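Repainted the bedroom and now the wall won't stay one color. Is it the paint or me?

bosa117
Posted November 2021 in Walls & Ceilings

We moved into a rental in Clalletberg with a landlord who lets you paint as long as you don't tell him what color. I picked a lavender from Studley, their flat finish, two coats over the old beige. In the store it was a polite sort of purple. On the wall it is a dusky violet up by the ceiling and goes paler as it comes down, until it's nearly gray behind the bed. My wife says it looks like weather.

It's all from one can, so it can't be a mixing thing. I stirred it. I did the cutting in with a brush one evening and rolled the rest the next morning, if that matters. The room has one window and a ceiling light that the last tenant chose, apparently in anger.
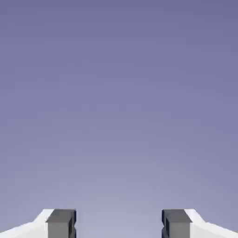 Do I put on a third coat, or wait and hope? I have 17 ounces left and not much pride.

woo_1049
Put the roller down. One can, two coats, dark at the top and light at the bottom is nearly always the light and hardly ever the paint. If your ceiling fixture has a shade that throws everything downward, the top foot or two of wall gets very little, and purples show it worse than any other color. Beige hides this, which is the only nice thing I'll say about beige.

Cheap test: turn off the ceiling light, stand a lamp on the floor and point it up the wall. If the dark part moves to the other end, you have a lamp problem. Then try the wall at noon with everything off. Also look at your bulbs. Warm ones drag lavender toward gray, and if you've got one warm and one cool in the same room you'll get both at once.

A third coat of the same paint will give you the same wall, slightly thicker.

studleyfan195
mine did this, went with white in the end. white is fine

Plaster Dad
Mostly agree with the lamp test, but don't skip the part about brushing in the evening and rolling in the morning. Once a cut-in edge has dried, the rolled paint sits differently next to it, and a brushed band along the ceiling can look a shade darker. It's called hatbanding, and I have it in my own dining room, where I tell guests it's a border.

You can tell the two apart. Hatbanding has an edge, a few inches down, about as wide as your brush. Light fades slowly with no edge anywhere. If you find an edge, use up what's left by rolling as close to the ceiling as you dare with a small roller, sideways, while the cut-in is still wet this time. Do one whole wall before you stop for a sandwich.

bosa117
Did the lamp. The dark part moved. So the paint is innocent and I owe the man at the counter an apology, as I was short with him on the phone. Buying a new shade this week. My wife has now decided she likes the weather and wants it left alone.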